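Equipment Planning Meeting – Minutes
Paquette site, small parts room. 27/09/2026

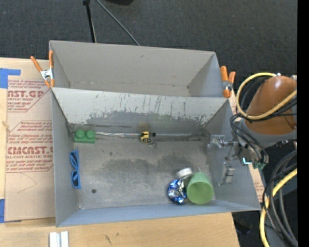 1. Minutes of the last meeting
Accepted with one change. Item 4 should read "lease or purchase", as the lease had not been ruled out.

2. Bin picking cell, next budget year
The group went over the request for a second arm. The Citine quote is 2,578 per month on a lease, service included. Arkisus will only quote for purchase and wants a sample of our mixed items first. Agreed to send them a box with soft, shiny and odd-shaped items in it – their last trial used cartons only, and the results were no help to us.

Lead time from Citine is 14 weeks from order. Arkisus did not give one. Action: purchasing to ask again before the end of September.

3. Bins and mounting
Metal bins stay for now. Plastic ones were discussed and put off until wear on the current type has been logged for a full quarter. Clamps are fine for trials, but the second cell should have a fixed bench plate with bolt holes. Maintenance to price one plate and two. A request for a thicker tabletop was not supported.

4. Gripper spares
Finger pads are to be a stock item. Brakomine sells them in packs of 12. Two packs approved out of the current budget. Cables and hoses to be listed separately, with part numbers, so that they stop going through as "misc."

5. Spending limit
Any single item over 1,000 comes back to this meeting. Below that, the cell lead can sign. Freight counts toward the total. There was some disagreement on whether training days count as well – left open.

6. Floor space
Storage has asked for the shelving bay next to the cell. No decision. The bay is needed if the second arm is approved, and storage will be told so.

7. Other business
Power drop for the second cell has not been quoted. Action: facilities.

Next meeting after the Arkisus reply comes in.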